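Right, the great smock laundry saga, as promised to the three of you who asked. Settle in, it's a long one.

12 replies 4 reposts 41 likes

So I started at Celtance in July, in the bit where you have to wear the anti-static coats. Pale blue, thin dark pinstripe, makes everyone look like a very clean butcher. You get given your coats and then you wash them yourself, at home, which I did not know when I signed up.

2 replies 27 likes

First wash I did what I do with everything. Forty degrees, big slosh of softener, in with the towels. Wore it on the Monday feeling quite pleased with myself and Kumiko Hosoda on the next bench sniffed the air and said "is that softener?" in the voice you'd use for "is that smoke?"

9 replies 1 repost 63 likes

Softener leaves a coating on the fibres, and the coat has fine conductive threads in it that need to be left alone to do their job. Same goes for bleach, and for starch if you're the sort of person who owns starch. I got sent off to read the care label like a child.

18 likes

The washing is easy now. Cool wash, a little bit of plain liquid, nothing linty in the drum, hang it up on a proper hanger. It's the folding that gets me – the fabric is slippery and it slides off itself the second you let go.

3 replies 22 likes 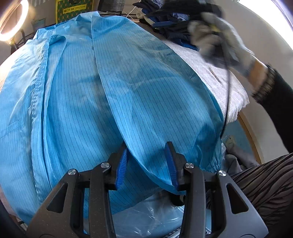

Do you have to iron them?

Mine come out fine without it. If you hang them up straight after the spin and give the front a good tug downwards, most of the creases drop out on their own. If I ever did iron one I'd go on the lowest setting and check the label first.

5 replies 19 likes

Back to folding. Wondimu Mersha, who used to work in a hotel laundry in Istdale, taught me his way in the canteen. Do up the front first, all of it, even if you can't be bothered. Lay it face down. Sleeves in, sides in to the middle, then up from the hem in thirds.

2 reposts 38 likes

The hem is where I go wrong. You have to line up the two front edges at the bottom before you flip it over. Get that bit out by an inch and the whole thing twists and you end up with a sort of pasty.

7 replies 55 likes

He can do one in roughly 20 seconds. I'm nowhere near. I did the whole lot on Fri 3 April while my tea went cold and had to redo two because the collars had gone under.

31 likes

Also please keep them away from your dark stuff. I had a navy jumper shed all over a clean one and spent the evening with a lint roller and a podcast.

1 reply 24 likes

Next up is where to keep them, as I've run out of shelf. Currently looking at a zip-up Jernton bag thing, has anyone got one? Does the zip last?

6 replies 14 likes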